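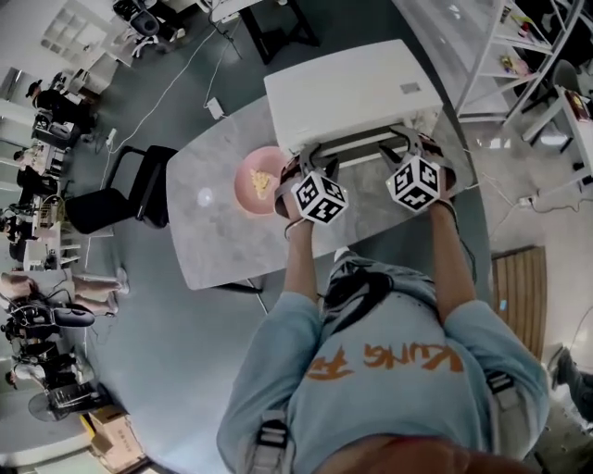 Chapter 3
Planning Public Festivals for Families

Learning objectives

After studying this chapter, students should be able to identify the parties involved in staging a family festival, explain how site capacity is set, and prepare a first outline of a daily program for visitors of mixed ages.

Introduction

A family festival differs from other outdoor events in the makeup of its audience. A concert promoter can assume that most ticket holders arrive within a short period, face one stage, and leave when the last act ends. Families arrive over the whole morning, divide and regroup during the day, eat early, and begin to leave well before closing time. An organizer who applies a concert plan to such an audience will usually find that the gates are understaffed at ten in the morning and overstaffed at four in the afternoon.

The previous chapter dealt with permits and insurance. The present chapter takes up the site itself and the program that is offered on it. Marketing and ticket pricing are treated in later chapters and are mentioned here only where they affect the layout of the grounds.

Opening case: The Caralville Summer Days

The town of Caralville holds a children's festival each June in Dovhaniuk Park. In its first year the event was directed by Krum Angelovski, who had previously managed indoor trade shows. Paid attendance on the opening day was 2,203. The program listed 27 activities, nearly all of them placed along the main path between the north gate and the bandstand. By noon the path could not be crossed with a stroller, and the storytelling tent at the far end of the park, which had seats for 530, was less than half full.

For the second year Angelovski engaged Idrisa Rashidi to redraw the site plan. Rashidi divided the park into three areas, each with its own food stalls, restrooms, and shaded seating. The craft tables were moved away from the north gate, and the puppet theater was given a fixed timetable with a break of thirty minutes between shows. The number of activities was left unchanged. Students should keep this case in mind while reading Section 3.2, where the two site plans are compared.

3.1 Determining Capacity

The capacity of a site is the largest number of persons who may be present at one time. It should not be confused with daily attendance, which may be considerably higher when visitors stay for only part of the day. Capacity is limited by three factors: the usable floor or ground area, the width of the exits, and the sanitary facilities. The lowest of the resulting figures governs.

Usable area excludes stages, storage, vehicle routes, and any ground that is too steep or too wet to stand on. Areas set aside for strollers must also be deducted.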